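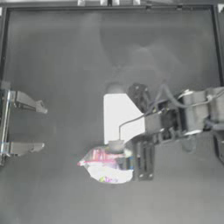
How do you tell whether one gripper is better than another? You run both on the same objects, in the same order, with the same arm and controller, and you write down every failure.

Few published comparisons manage even that. A maker's sheet will give you a success rate and leave out what was picked up, how it was lying, and who decided that a half-held item counted. Treat such numbers as advertising until you have seen the log.

Take the Jekbridge trials, which we return to throughout this chapter. Na-rae Joo ran 462 picks with two grippers, the Keskin and the Hurkora, using 12 household items. On boxes and tins the two scored nearly the same. On crisp packets and other soft wrapping they drifted apart, and the first draft of the report put this down to finger shape. Joo was not convinced. The Hurkora had been run on a newer Zurkumus controller, so two things had changed at once — and the draft had credited only one of them.

## 4.1 What counts as a pick?

Before reading on, write your own rule for a successful pick. State how long the object must be held, and what happens if it slips but does not fall. Most students' first rule lets through at least one result they would not defend. Keep yours; we shall test it against 40 entries from the June log.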